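Preparing Colored Counting Cubes for Classroom Use

Fivmont Learning Resources
Guidance for schools and lending libraries
Updated Thursday, October 25, 2018

Small colored cubes are among the most heavily used items in the Fivmont lending collection. They pass through many hands in a school year, and their painted faces show it. This page explains how borrowing schools should clean, inspect and, where necessary, repaint cubes before returning them to the Brastthorpe office. The procedure applies to solid painted cubes only. Interlocking plastic cubes are covered on a separate page.

What you will need

A plain table with a smooth, light-colored top
Two soft cloths, one damp and one dry
Mild dish soap
Fine sandpaper
Water-based paint suitable for children's toys
A small flat brush
The inventory card supplied with the set

Cleaning

Add a few drops of dish soap to a bowl of warm water. Dip the cloth, wring it out well, and wipe each face of the cube in turn. Do not soak the cubes or leave them standing in water. Dry them immediately with the second cloth and let them rest for 30 minutes before inspection.

Inspection

Set the cubes on the table a few at a time, with clear space between them. Daylight from one side is preferred, as raised grain and shallow dents are easier to find under a low light than under a ceiling fixture. Turn each cube so that all six faces are examined.

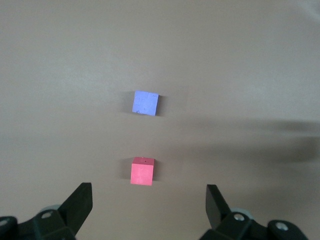
Light scuffing, pale patches and small specks are considered normal wear and do not require repainting. Pinholes in the paint are also acceptable if the edges are firm. A cube should be repainted when paint comes away under a fingernail, when bare material shows on more than one face, or when its color can no longer be matched to the inventory card. Cubes with cracks or splinters must be withdrawn and returned in a separate envelope.

Pay particular attention to the reds and pinks. These shades fade at different rates, and older cubes are sometimes sorted into the wrong group. If in doubt, compare the cube with the printed swatch on the card.

Repainting

Sand the worn faces lightly and wipe away all dust. Apply one thin coat to five faces, allow it to dry, then turn the cube and paint the sixth. A second coat may be applied the following day. Thick paint rounds the corners and makes the cubes difficult to stack. Schools using the Pletach storage tray should note that heavily painted cubes may not fit the compartments.

Returning the set

A full set contains 260 cubes, packed by color. Record any withdrawn cubes on the inventory card, sign it, and place it on top before closing the lid. Replacements may be requested in groups of 10. Questions about damaged sets should be addressed to Brynhildur Thoroddsen, Collections Office, Room 44.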